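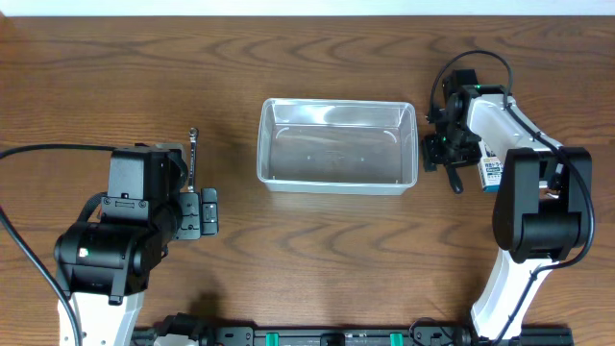

Left gripper opening is logging 0.00 on bench 2, wrench task, and the policy trains like it can't tell a good grab from a miss. Zero is supposed to mean fingers shut on nothing. Pulled the row that goes with the head camera view up top: left opening 0.00, right opening normal, container still empty, and the wrench is right there in the left fingers. So the number's wrong. Both arms show green, no fault on either one, recorder happy, episode passed the auto check.

**Ticket:** bench 2 / left gripper opening wrong while holding
**Opened by:** Blair Paterson
**Opened:** 2023-05-24
**Severity:** high for the Lozano set, low for everything else
**Assigned:** Lucyna Laskowska
**Status:** closed, one follow-up left open (see bottom)

### What I see

- Task is tool + labeled box into the clear container, left arm does the wrench, right arm does the box.
- Left opening should settle a little above zero once the fingers are on the wrench. Old episodes do this. Newer ones sit flat on 0.00.
- Not every episode. Comes in runs. Fine for a stretch, bad for a stretch, fine again.
- Right side never does it that I can find.
- Joint angles look fine both arms.
- Replay looks fine too, becuase replay sends the command and not the measured value. That's why it slipped by me.

Policy from last night's training goes to the wrench, closes, lifts, and then half the time goes back down to grab again with the wrench already in its fingers. Thought it was a camera thing at first. Wasted a morning on exposure.

### Tried before opening

1. Unplugged/replugged left cable at the wrist. No change.
2. Power cycled left arm only. Fixed it!! For a bit. Then did it again and it was bad again.
3. Swapped USB ports left/right. No change, ports are back where they were.
4. Older recorder build. Same.

Number 2 is the weird one. Somebody please look.

---

### Log

**Lucyna:** Looking. Need three things: the startup lines from one good run and one bad run, the gripper calibration file off bench 2, and whether the gripper was empty when you power cycled it. That last one matters.

**Blair:** Startup lines attached. Cal file attached. Empty first time, I think. Second time it had the wrench in it, I was in the middle of setting up.

**Lucyna:** OK that's most of it then.

Left gripper homes on power up. Closes until current goes over the limit, calls that spot zero. If there's a wrench in the fingers it stops on the wrench and calls THAT zero. Everything after is shifted by the thickness of the handle. So holding the wrench = 0.00, and closing on nothing comes out slightly negative, and the recorder clips negatives to 0.00. Both look identical in the file. Policy has no way to know.

Check on bench: power off left, put wrench in by hand, power on, read opening. Then take wrench out, close, read raw value (raw, not the clipped one).

**Blair:** Did it. With wrench 0.00. Without wrench, raw is below zero. Clipped shows 0.00. So yes.

Then powered on empty, grabbed wrench: small positive number, same as the old episodes. Good.

**Lucyna:** Right arm homes too, why is it never bad?

**Blair:** Box is always on the table when we restart. Left starts with the wrench sometimes. Valeriano wanted starts with the tool already in hand so the model sees the back half of the task more, so the wrench gets loaded first and then people start the recorder.

**Valeriano Llorente:** Confirming. Mid-task starts, left arm pre-loaded. Asked for those for the Lozano set. Didn't know starting the recorder power cycled the arm, is that new?

**Lucyna:** Not the recorder itself. The bench 2 start script does a torque off/on if it finds the arm in a stale state, and the gripper firmware treats that like power up. Bench 1 script doesn't. Someone copied the block over from the Brosthorpe rig, where the grippers don't home at all and it's harmless.

**Valeriano:** ok. How many episodes

**Lucyna:** Counting now.

Filter: any episode where raw left opening goes below zero at any time, plus any episode whose session startup has the homing line with a stop current that looks like a hard object. The second filter is needed for sessions where the left gripper never fully closed empty.

Whole Lozano set: 2,829 episodes.
Hit by either filter: 797.

**Blair:** ugh

**Valeriano:** Can we keep them? That's weeks of Araceli's driving.

**Lucyna:** Most of them yes. It's a constant shift per session. We have raw. Add the offset back, recompute, done. Problem is the sessions where raw wasn't saved, only clipped. In those, wrench-held and empty-closed are both flat zero and I can't split them from the numbers.

Episodes with no raw: 87.

**Blair:** could label those from the camera? wrench is visible in the gripper in the head view most of the time

**Lucyna:** Could. Somebody has to go through every one by hand and mark the grab and the release. And you'd be writing in a made-up opening value. I'd drop them.

**Araceli Benítez:** I recorded most of those. Drop them. A lot were from my first days on the leader arms and they're jerky anyway. I'd rather redo them than look at them.

**Valeriano:** fine, drop. Araceli how many do you need to redo to keep the mid-task share where it was?

**Araceli:** 62. Some of the 87 were going to get cut for other stuff.

**Lucyna:** Don't start yet, script isn't fixed.

---

### Fix

**Lucyna:** Changes pushed to the bench 2 branch:

- Took the torque off/on block out of the start script. If arm is stale it now stops and says so.
- Recorder reads the homing zero at session start and compares with the stored one for that gripper. More than a hair off = refuses to record. Message says which arm.
- No more clipping in the recorder. Negatives get saved as negatives. Clipping moved to the training loader, where it prints a warning.
- Raw opening always saved, no flag for it anymore.

Blair please test in this order:

1. Both grippers empty, start, record one short episode.
2. Stop. Load wrench in left. Start recorder WITHOUT touching power. Should record normal, opening above zero from the first row.
3. Power off left, wrench still in. Power on. Start recorder. Should refuse.
4. Take wrench out, re-home, start. Should be fine again.

**Blair:** 1 ok
2 ok, above zero from row one
3 did NOT refuse

**Lucyna:** What did it print?

**Blair:** "left gripper zero: match". Which it is not.

**Lucyna:** One sec.

Stored zero on bench 2 was itself taken with the wrench in. It's comparing bad to bad. Bench 1 stored zero is fine. Re-home left with nothing in the fingers, then run the cal save, then repeat from 1.

**Blair:** Re-homed empty, saved. Again:

1 ok
2 ok
3 refused, names the left arm
4 ok

Also did 3 on the right arm with the box between the fingers. Refused. The box squishes a bit so the zero was only slightly off, but it caught it.

**Lucyna:** Good. That's the case I was worried about, soft stuff. Leaving the tolerance as is.

---

### Data repair

**Lucyna:** Repair run done on everything that had raw. Wrote to a new folder, old one untouched. Spot checked a handful against the head camera: in each one the opening leaves the low value at the same point the fingers let go. Column names same as before so nobody's loader breaks. There's an extra column `left_open_fixed`, true/false, so you can leave them out if you don't trust it.

**Encarnación Collado:** Training side. Pointed the Prikisgate config at the new folder, same seed, same everything else. Two things:

- Loader warning fires on one session. Raw still negative after repair.
- Normalization stats need recomputing, they were cached from the old folder. I cleared it. Anybody else with a local copy: clear yours, or you get the new values squashed with the old range and it'll look like the fix did nothing.

**Lucyna:** Which session?

**Encarnación:** Sent you the name. Right after a lunch break by the timestamps.

**Lucyna:** Got it. Arm was power cycled twice within the session, so two different offsets, and my script used the first for the whole thing. Split it at the second homing line, reran. Warning gone?

**Encarnación:** Gone.

**Araceli:** Redos are in. Same table, same container, wrench loaded after start every time. Recorder refused me once, I'd bumped the power on the left. Re-homed, carried on.

**Encarnación:** New policy on bench 2. The re-grab is gone on the pre-loaded starts. From-the-table starts, I saw it go back down once, and that time it really had missed the wrench, so that's correct. Box side same as before, right arm still a bit slow over the rim. Separate ticket.

**Blair:** Happy with that. Closing.

### Still open

- Bench 1 and the Zamach cell have the old recorder with clipping still on. Neither does pre-loaded starts so no known bad data, but they shoud be moved over. Lucyna, before August if you can, Valeriano wants pre-loaded starts there too.
- Start checklist at bench 2 now reads: power on with both grippers EMPTY, start recorder, wait for "zero: match" on both, then load wrench. A green light only means the arm has power and no fault. Doesn't say anything about the zero.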